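Wegenetz Brunwood: Datenbeschreibung und Hinweise zur Nutzung

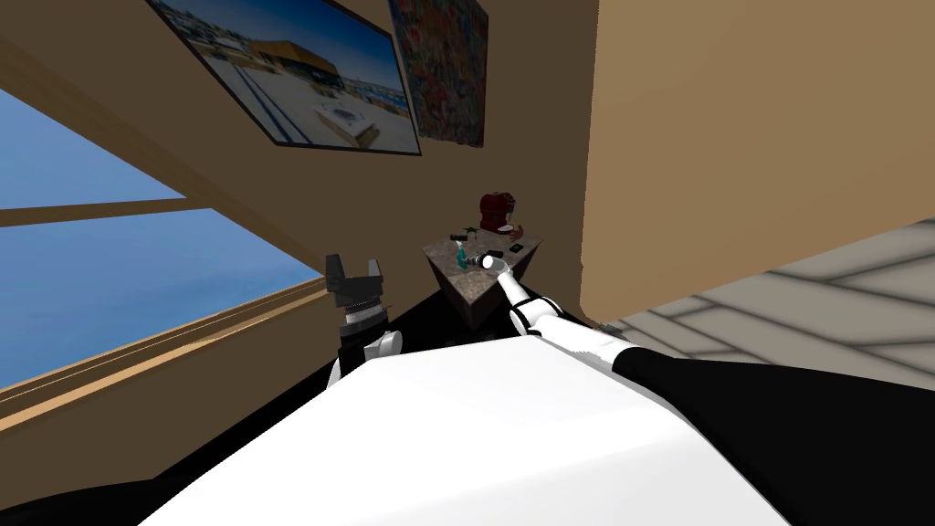
Fachgruppe Geodaten und Kartographie, Arbeitsbereich Mivier

Inhalt

Der Datensatz enthält die Wander- und Wirtschaftswege im Gebiet Brunwood als Linien, dazu Brücken, Furten, Schranken und Wegweiser als Punkte. Er wurde für den Maßstab 1:2.000 erfasst und ist für Übersichtskarten nur nach Generalisierung geeignet. Straßen mit Kraftfahrzeugverkehr sind nicht enthalten, auch dann nicht, wenn ein Wanderweg auf ihnen verläuft. An solchen Stellen endet die Linie am Straßenrand und beginnt dahinter neu.

Dateien

wege.gpkg — Layer wege_linien und wege_punkte
attribute.csv — Feldnamen, Datentypen, zulässige Werte
aenderungen.txt — Korrekturen gegenüber der Vorversion

Koordinatensystem ist ETRS89 / UTM Zone 32N (EPSG:25832). Höhenwerte sind nicht gespeichert. Zeichenkodierung ist durchgehend UTF-8; wer die CSV-Datei in einer Tabellenkalkulation öffnet, muss das beim Import angeben, sonst werden die Umlaute falsch dargestellt.

Herkunft

Grundlage sind GNSS-Begehungen im Talabschnitt Jatton und eine Digitalisierung aus Luftbildern für die übrigen Flächen. Das Feld quelle unterscheidet beides mit den Werten g und l. Unter dichtem Nadelwald waren die Wege im Luftbild oft nicht zu erkennen. Dort wurde zwischen den sichtbaren Enden interpoliert und das Feld lage_ok auf 0 gesetzt.

Umfang

Der Layer wege_linien hat 3.000 Objekte, der Layer wege_punkte 200. Das Gebiet ist in 29 Blätter geteilt, die Blattnummer steht im Feld blatt. Linien sind an den Blattgrenzen geschnitten. Für Längenauswertungen müssen sie vorher über weg_id zusammengeführt werden.

Wichtige Felder

weg_id: Kennung, bleibt über alle Versionen gleich
belag: Asphalt, Schotter, Erde, unbekannt
breite: in Metern, leer bei Digitalisierung aus dem Luftbild
status: offen, gesperrt, aufgelassen

Bekannte Fehler

Am Südrand, im Anschluss an das Gebiet Mazza, passen die Linien nicht lückenlos an den Nachbardatensatz. Netzwerkanalysen über die Grenze hinweg brauchen eine Fangtoleranz. Der Wert gesperrt gibt den Stand der Begehung wieder und wird zwischen den Versionen nicht gepflegt. Einige Furten liegen neben der Linie statt auf einem Stützpunkt — das wird mit der nächsten Version im August bereinigt.

Prüfung

Die Topologie wurde auf doppelte Linien, Selbstüberschneidungen und freie Enden geprüft. Die Attributprüfung hat Tincuța Vasiliu gemacht, die Erfassung im Talabschnitt Jatton Savita Kushwaha.

Fehlermeldungen bitte mit weg_id und Blattnummer an den Arbeitsbereich Mivier. Bildschirmfotos ohne Kennung können nicht bearbeitet werden.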